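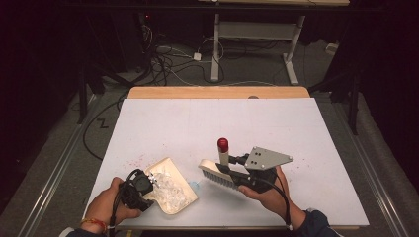 The small dustpan, a love letter of sorts

Quick one tonight, dinner's in the oven and I've got until the timer goes.

I've been meaning to write about table mess for ages. Floor mess gets all the attention. There's a vacuum for floor mess, there's a mop, there are whole aisles at Meireles for floor mess. Table mess you're meant to deal with using the side of your hand and a bit of hope. And then it's all on the carpet and you've got floor mess anyway.

So. Small hand brush, small dustpan, cream coloured, grey-white bristles. Used ON the table. Not under it. My mum would have had a fit, dustpans belong on the floor and under the laundry sink and nowhere else. But if it's only ever been a table dustpan it's a perfectly clean thing. Keep a separate one. Mine has TABLE on the bottom in marker and woe betide whoever takes it out to the garage.

White board goes down first, on top of the wooden table. I resisted the board for years because it felt fussy, one more thing to store. Now I won't open so much as a parcel without it. You can see the mess on white. Crumpled clear plastic is the sneakiest rubbish going, on a light wooden table it just vanishes, and then you put your elbow in it three days later. Against white you've got a chance. Same for the little pinky-red specks that get everywhere (no idea, every single time) and the odd scrap of pale blue. There is always one bit of pale blue that won't go in the pan.

Method, if you can call it that:

Big stuff by hand, straight into the bag.

Then pan flat on the board, edge hard down, tilted a touch. Brush towards it, short strokes. Long strokes flick. I flicked for about a decade before Raquel Bragança watched me do it and couldn't hold it in any longer. Short strokes, she said, you're not sweeping a verandah.

Plastic last if you can manage it. It floats. It catches the air off the brush and skates over the lip and out the other side. Go slow, nearly press it down into the pan with the bristles. If there's foil in there as well the foil behaves itself, it's only the clear stuff that's got opinions.

Then back the pan up a centimetre and go again for the line of grit that's left along the edge. Then again. You'll never get the last line. Damp cloth.

Don't empty the pan over the table. Sounds obvious. I have done it this year.

Carpet

Grey carpet hides things and then gives them to you through your sock. If you work at a table over carpet you already know. I'd take lino tomorrow but the quote I had from a flooring place over in Bellen was $1,850 for the one room, and that was before they'd move anything, so carpet it is. And cords across carpet are the worst for it, all the bits gather along them like leaves along a kerb. I lift the cords up, run the brush along underneath, put them down again in exactly the same tangle. Every time I think I'll tidy them. Maybe in November.

Anyhow, that's the case for catching everything up at table height. Less gets down there.

What stays on the table

This is the bit I actualy wanted to get to. Sweeping's easy on a bare board. It's the stuff standing on it, or near it, that makes people give up and sweep round things, and then you get that neat little outline of crumbs where the thing was. Lift it. Lift it every time.

Tall things are the nuisance. Anything tall and thin with a base that flares out, you go to shift it and knock it with the back of the brush and over it goes. Grab it halfway up, both sides, squeeze, straight up off the table. Not by the top. By the top it swings. 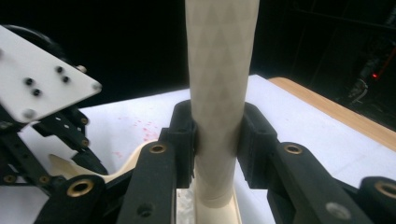

And patterned stuff wants a different brush altogether. I love a raised pattern, all those little triangles, or diamonds depending how you look at it, very soft and plain from across the room. But dust sits in every one of them. A cloth just smears over the high spots. I use an old makeup brush, dry, top to bottom, then once more round wherever the tube part meets the base. Seams collect it worst. Two minutes — less if you do it weekly, which I don't.

Cream is forgiving though. Matte cream especially. I had a glossy black lamp once that needed wiping if you so much as walked past it.

Matilde Antunes left a comment on the last post asking what she should get rid of first when the table's a disaster. Matilde, packaging. Always packaging. It takes up the most room and it's the one thing you don't have to make a decision about. I can dither for half an hour over a ribbon, but a crumpled bit of plastic is rubbish, gone, next. And once it's in the pan you can see what you've got left, and mostly what you've got left is five things and a cup.

She also asked about those rubber-lipped dustpans. Had one. The lip's great for a month and then it curls up at the corners and everything goes under. Might just have been mine. Raquel swears by hers but Raquel swears by a lot of things, including a Drolus bench vac that cost her $253 and sounds like a leaf blower in a biscuit tin. It does work. I tried it on sequins. I also lost a button I rather liked.

Other bits while I'm here:

Wash the brush. Warm water, bit of dish soap, bristles down to dry so the water doesn't sit in the back. Pick the fluff out with a comb first.

Don't store it standing on the bristles. They get a lean on and then it only sweeps one way.

If the pan's gone staticky and the plastic is clinging to it instead of tipping out, wipe it over with a barely damp cloth. Works most days. In winter with the heater going nothing works, you just stand at the bin shaking it.

The board: lean it behind something, don't lay it flat in a cupboard, you'll pile things on it and never get it out again. Ask me how I know. Mine was under the slow cooker and a jigsaw from last Easter until quite recently.

Right, timer. I was going to do drawers as well but drawers will have to be next time, there's a whole thing about drawers. If anyone knows where to get replacement small brushes without having to buy the pan again please say so in the comments, I've got three pans now and teh same one brush.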